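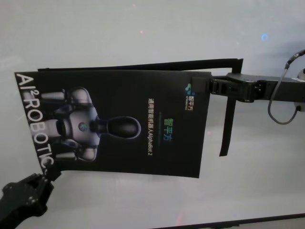
A black booklet with a glossy cover, held above a white tabletop.

About Callow Print and Fold

Callow is a small print shop in Uravgate. We make folded brochures, booklets, menus and price lists for local businesses, and also for people who need only a few copies. Tamás Csizmadia opened the shop with one used press and a cutting table. In the first winter he did all the folding by hand, in the evening, with the radio on.

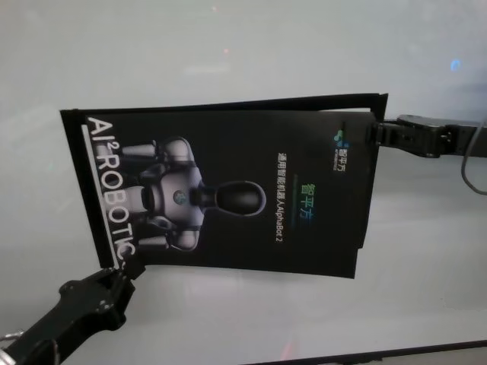 Today we are four people. Tamás still runs the press. Lacey Dunmore prepares the files and will write to you if your pictures are too small for print. Glenys Kettle does the cutting and the binding, and Tyson Kowalchuk takes the orders and drives the van to Blackburn and back.

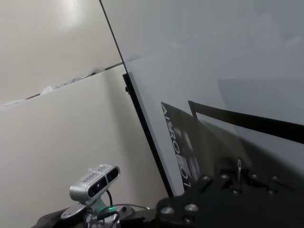

Poster or printed card with vertical lettering.

We like dark covers, but they need patience. Black ink takes longer to dry, and it shows every finger mark. For this kind of job please give us three more working days. We always make one proof on the real paper — you can come to look at it at the counter, or we send it to you by mail.

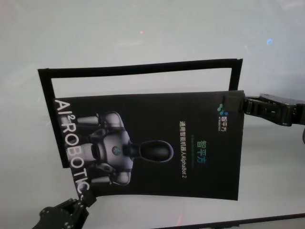
Our smallest order is 12 copies. The biggest until now was 2135 booklets for a garden fair, and we were folding until the morning of the opening.

The counter is open from 9 a.m. to 5 p.m., and in April we close one week for cleaning the machines. The entrance is from the yard, second door. If you have a question about paper, ask for Glenys — she keeps samples of everything.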